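会社案内

株式会社ワクデン(Wakden)は、業務用木製椅子およびテーブルの修理、再塗装、部材交換を行う事業者である。取扱いの中心は飲食店、宿泊施設、図書館、集会施設で使用される椅子であり、新品家具の製造販売は行っていない。本ページでは、事業の範囲、作業の基準、拠点、受付条件について記載する。

事業の範囲

当社が受託する作業は、接合部の再接着、折損部材の製作と交換、座面の調整、旧塗膜の除去および再塗装である。張り座については下地の木部のみを当社で扱い、張り替えは提携先のトマル(Tomar)に委託する。委託分の検収は当社で行い、納品書は一通にまとめる。

対象樹種はブナ、ナラ、タモ、カバ、ゴムノキを標準とする。チーク、ローズウッド類は油分により接着条件が異なるため、個別見積とする。曲木部材は、同一曲率の治具を保有している型に限り交換を受け付ける。治具の新規製作も可能だが、費用は型ごとに別途計上する。保有治具の一覧は見積依頼時に送付する。

金属脚の椅子、樹脂成形の椅子、昇降機構を持つ事務用椅子は対象外とする。
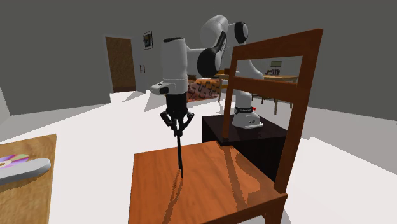
接合部の診断

持ち込まれた椅子は、まず接合部の緩みを診断する。ホゾ接合では前脚と側貫、後脚と側台輪の順に荷重をかけ、目視で開きを確認する。ダボ接合では打音と抜け量を併用する。診断結果は部位番号で記録し、修理票に転記する。

旧接着剤が膠の場合は、湿潤と加温によって解体する。酢酸ビニル系の場合は加温のうえ治具で引き抜き、残留物を機械的に除去する。エポキシ系で再接着された履歴があるものは、解体時に母材が割れる可能性が高く、着手前に書面で了承を得る。

木ネジや金物による応急補強が入っている個体は、金物を撤去し、穴を同樹種の埋木で塞いでから組み直す。補強金物を残したままの再接着は受け付けない。

含水率は受入時と組立前の2回測定する。組立前の基準値は10%以下とし、基準を超える部材は調湿室に戻す。季節による例外は設けない。梅雨期の6月から7月は調湿に要する日数が延びるため、納期をその分長く設定する。

塗装

標準仕様はウレタン樹脂塗装とする。下塗り、中塗り、研磨、上塗りの順で行い、艶は全艶から全消しまで指定できる。オイル仕上げ、ソープ仕上げも選択できるが、飲食店の客席用途には推奨しない。アルコール系消毒剤を日常的に使用する施設では、契約前に試験片を渡し、使用中の薬剤で拭き取り試験をしてもらう。

色合わせは現品を基準とする。同一ロットでも、窓際で使用された個体と奥の個体では退色の程度が異なるため、どの個体を基準とするかを依頼者が指定する。指定がない場合は、座裏の退色していない面を基準とする。

木目を残す着色と隠蔽塗装は工程が異なる。途中での変更は塗膜の全除去からやり直しとなり、追加費用が発生する。
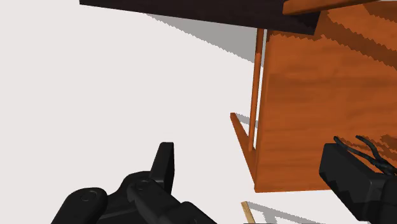 オストウ(Ostow)からは、色見本を照明の下だけで確認して決めたところ、昼の客席では想定より赤く感じたとの意見が寄せられた。二回目の発注からは見本を店内に数日置いて判断しており、この手順を最初から案内してほしかったという。

この意見を受け、色見本は発送後に確認期間を設ける運用に改めた。期間中は塗装工程を開始しない。見本の返却は不要とし、再発注時の照合用として依頼者側での保管を勧めている。

拠点と設備

本社および第一工場はグロストフ(Grostov)地区にある。第一工場では診断、解体、部材製作、組立を行い、塗装は隣接する塗装棟に集約している。塗装棟は給排気を独立させ、研磨室との間に前室を置く。

部材製作には帯鋸盤、手押鉋盤、自動一面鉋盤、角ノミ盤、木工旋盤を使用する。交換部材は、既存部材の採寸から起こした図面に基づいて加工する。図面は型番ごとに保管し、現在の登録数は419型である。登録済みの型については採寸工程を省略でき、見積金額もその分下がる。

組立後の椅子は定盤上で四脚の接地を確認し、がたつきがある場合は脚先を調整する。脚先への樹脂またはフェルトの取付けは任意とし、床材の種類を確認してから選定する。

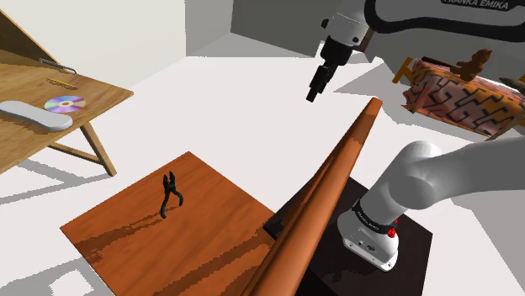

株式会社ワクデン

受付条件

一回の受付数は2脚以上100脚以下とする。上限を超える案件は分納とし、営業に支障が出ない脚数ずつ引き取る。代替椅子の貸出しは行っていない。

見積には、椅子の全体、座裏、損傷部位がわかる資料と、設置場所の床材、使用年数、過去の修理履歴を添えること。座裏に製造者の焼印または票が残っている場合は、その表記も記載する。見積の有効期間は提出月の翌月末までとする。

再接着部の保証は、通常の屋内使用における接合部の緩みに限る。屋外使用、過大な荷重、納品後に他者が行った加工による損傷は対象に含まない。塗膜の摩耗は保証対象外だが、部分補修の相談は受け付ける。

取り外した旧部材は、依頼者から返却の希望がない限り当社で処分する。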